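Front loader smells musty, gasket or drain?
Forum: Home > Appliances > Laundry

pibarra
Posted August 15, 2021

Moved into a rental in April with a front loading washer already in place. Cold washes mostly, two of us, maybe four loads a week. Since early summer the towels come out with a sour smell that gets worse when they get damp again. Shirts are okay. I have run the tub clean cycle twice with a store brand cleaner and it helped for a week each time.

I wiped the rubber ring around the door and got some gray slime out of the bottom fold. Is the gasket the problem, or is it further down in the drain? Landlord says he will send someone but I would like to know what I'm looking at first.

Pascual Ibarra

dryline_tom
Towels are always the first thing to go. They are thick, they hold detergent, and people put fabric softener on them. Do you use softener? If yes, stop. Wash the towels hot with half the detergent you normally use and see where you are after two rounds.

pibarra
Yes on softener, every load. I fill the cap to the line on detergent.

dryline_tom
That's your problem then. The line on the cap is for a big dirty load. I use two tablespoons for a full drum and our water is fairly hard.

kettlewell
I don't agree that it's only the softener. I had the same smell and never used softener in my life. Mine was the drain filter. There's a small round or square cover low down on the front of most of these. Turn the machine off, put a shallow tray and an old towel under it, open it slowly. I got out a sock, a hair tie and about a cup of water that smelled like a pond. Smell was gone in three days.

Do not open it right after a hot wash. The water in there can burn you.

pibarra
I have one at the bottom right corner. I had no idea it opened. How often are you supposed to do it?

kettlewell
I do it every couple of months. My manual says more often if you have pets.

Brorden_Ave
Third opinion: leave the door open. My sister and I have the same model of Clorkberg, bought the same week. She shuts hers after every load and mine stays open. Hers smells, mine doesn't. Same detergent, same water, same town.

dryline_tom
We keep ours shut because we have a toddler. It doesn't smell. Hot wash once a week and go easy on the soap.

Brorden_Ave
Then put a latch on the laundry room door. A shut machine can't dry out. I wouldn't keep one closed for convenience.

dryline_tom
Not every house has a laundry room with a door. Ours is in the hallway.

mmaldonado
I did appliance repair for 12 years, mostly Mustov and Clorkberg front loaders, so I'll put in what I saw on the job.

You are all describing parts of the same thing. Soap and softener leave a film. The film sits in the folds of the gasket, on the back of the drum and in the drain filter. If it stays damp it starts to smell. You can fix any one of those and get some improvement, and it will come back if the rest is left alone.

What I told customers:

1. Pull back the bottom lip of the gasket and wipe inside the fold with a rag and warm water with a little dish soap. Go all the way around. The bottom third is where the slime collects, along with coins and bra wires.
2. Empty the drain filter the way kettlewell said. Rinse the filter under the tap and feel inside the hole for anything stuck.
3. Take out the detergent drawer and wash it in the sink. Wipe the cavity behind it too. A lot of people skip the drawer.
4. Run the hottest cycle you have with nothing in the drum.
5. Leave the door and the drawer open for at least a few hours after the last load of the day.

If you have done all that and it still smells after 7 loads or so, have someone look at the drain hose. In rentals I often found it pushed too far down the standpipe, and dirty water was getting pulled back.

Macario Maldonado

kettlewell
Bleach or vinegar for the gasket?

mmaldonado
I used neither as a habit. Vinegar over and over is not good for the rubber. A small amount of bleach well diluted is okay for black spots if you rinse it off, but never with vinegar in the same session. That makes a dangerous gas. Dish soap and a rag will do most of it.

Carrillo_family4
Following this. I paid a guy almost $100 to come out and he did steps 1 and 2 and left. Didn't touch the drawer.

Brorden_Ave
Also don't leave wet clothes sitting in it overnight. I don't care how clean the gasket is.

pibarra
Okay, did all five steps this morning. The drawer was the worst, with black stuff on the roof of the cavity behind it. The filter had lint and a guitar pick. Gasket fold took two rags. The drain hose looks fine as far as I can tell, but I can't pull the machine out by myself to check properly.

Towels are going through hot with no softener and two tablespoons of detergent. Will report back.

mmaldonado
Good. On the hose, look for a zip tie or clip where it goes into the standpipe. It should only go in a few inches, and there should be a little air around it. If it's taped shut, tell the landlord.

kettlewell
Glad somebody else has found something odd in there. The sock still bothers me, I never found the other one.

juniper31
Sorry to jump in with a beginner question. We are getting our first front loader and I've only ever had a top loader. When people say gasket, is that the gray rubber all the way around the opening? And is the filter cover the thing near the floor? I want to be sure I've got the right parts.

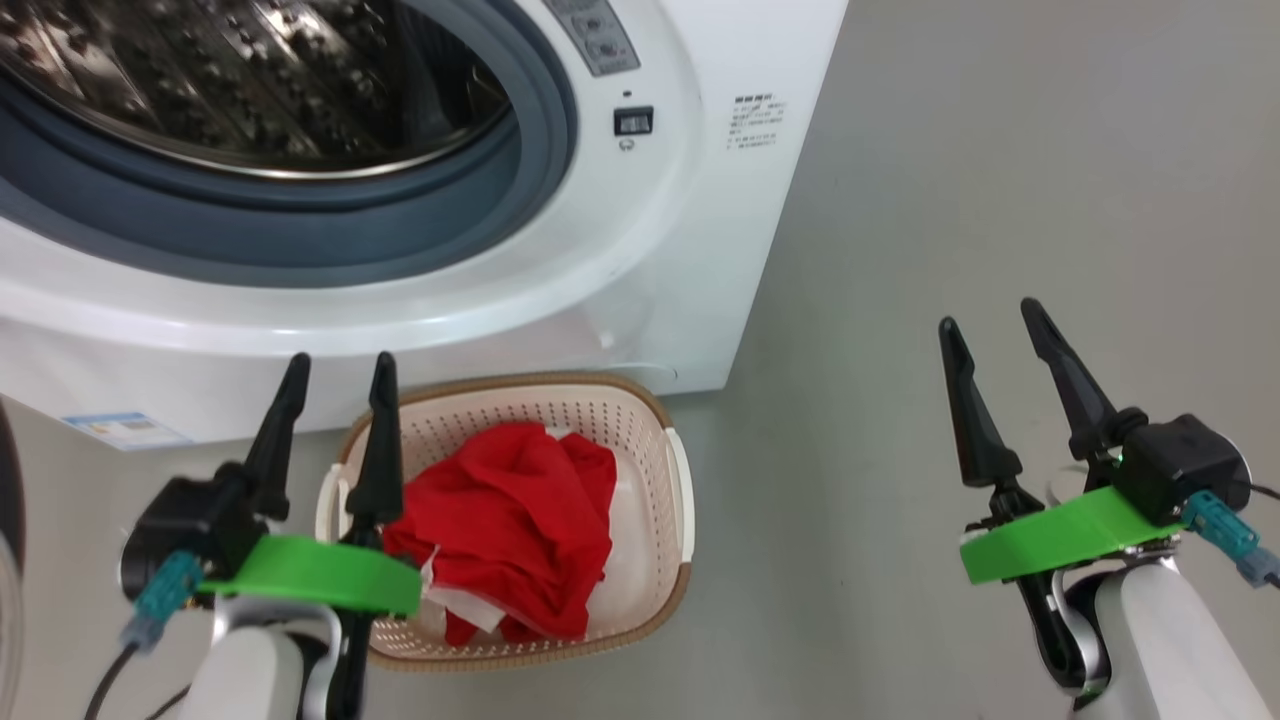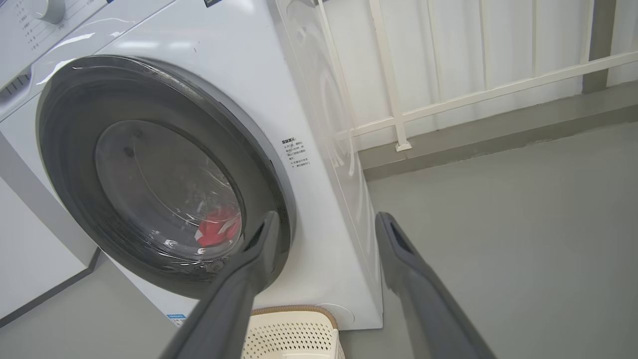
First one has the basket in front and shows the gasket folds and the drum, second one shows the round cover low on the right that I think is the filter.

mmaldonado
Yes on the gasket. The cover in that spot is usually the filter, but check the manual before you turn anything.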